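On the Repaving of Irnberg Market Place

The works in the Market Place have now passed their halfway point, and several readers have written to ask for my view of them. I have lived in Irnberg for most of my adult life and served for 4 years on the parish's highways working group, so I should declare an interest at the outset. I no longer hold any position, and what follows is my opinion only.

The case for doing something was a strong one. The old surface had been patched so many times that there was more patch than paving. Service trenches had been dug by one company and filled by another, and the tarmac strips left behind sank each winter. Anyone who has pushed a pram from the chemist to the bus stop will know the places I mean. The council's own survey recorded 725 separate defects between the church gate and Duggan Street, and this figure did not include the steps.

The contract was let in November to Bitstead, who carried out the kerb renewal on the Illavden road. I opposed that appointment at the time and said so in writing. Having watched the present work at close quarters, I am content to withdraw part of my objection. The bedding has been laid properly and the joints have been filled with care. My remaining concern is with the programme, which was drawn up without regard to the autumn fair and has had to be revised twice.

There has been a good deal of correspondence on the choice between squared setts and irregular stone. Catríona Doherty, whose letter to the parish newsletter was the most thorough of those printed, argued for squared setts on grounds of cost and ease of repair. A squared sett can be lifted and replaced by any competent gang. An irregular slab has to be cut to its neighbours, and a poor repair will show for decades. I accept the point entirely. I would only add that the older lanes of the town were never laid in squares, and that a market place ought to bear some relation to the streets leading into it.

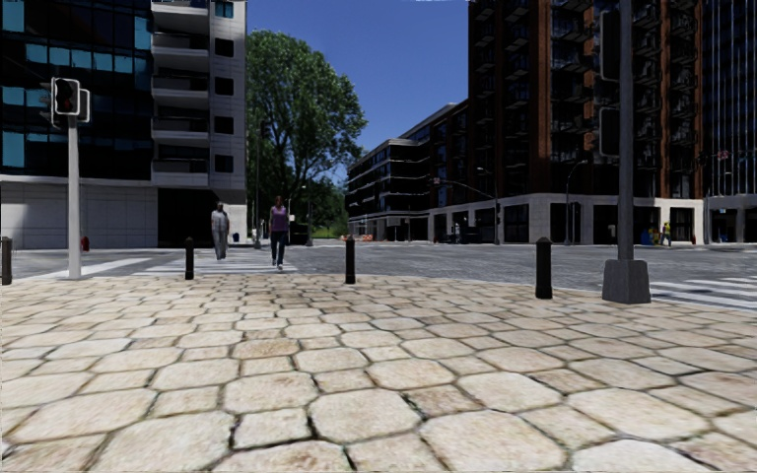
The question of wear is a separate one. Pale stone is often said to mark badly, and in its first years it does. Gum, leaf stains and the drips from market vans will all be visible. Gearóid Corrigan, who worked as a mason in Illavden until his retirement, took me through his notes on the subject over the course of a long afternoon, and his advice was that the surface should be washed with plain water and otherwise left alone. He has seen more stone ruined by pressure washers than by traffic. I have passed this on to the council's cleansing department and have received an acknowledgement.

On drainage I am less easy. The fall across the square is slight, and the original design relied on a single channel on the north side. Áine Ó Súilleabháin raised this at the public meeting and was told that the calculations allowed for a storm of the kind expected once in 50 years. She asked to see the calculations. They were sent to her in due course, and she has kindly let me read them. The arithmetic appears sound, but it assumes that the gullies will be kept clear, and the record of the past decade does not encourage me on that score.

I turn finally to the matter of seating. The first drawings showed 10 benches, all with backs and arms. The current drawings show fewer, and some of these are plain blocks. Older residents need a back to lean on and an arm to push up from, and a block offers neither. Signe Hedlund has gathered over 50 signatures asking for the original benches to be restored, and the sheet may be signed at the library desk during opening hours. I have added my own name.

Ciarán Mulligan has asked me to mention that the footpath beside the old bank remains closed in the mornings while deliveries of stone are made. The diversion is by way of Duggan Street and is signed from both ends. Comments on the seating proposals should be addressed to the council in writing, with a copy to the parish office.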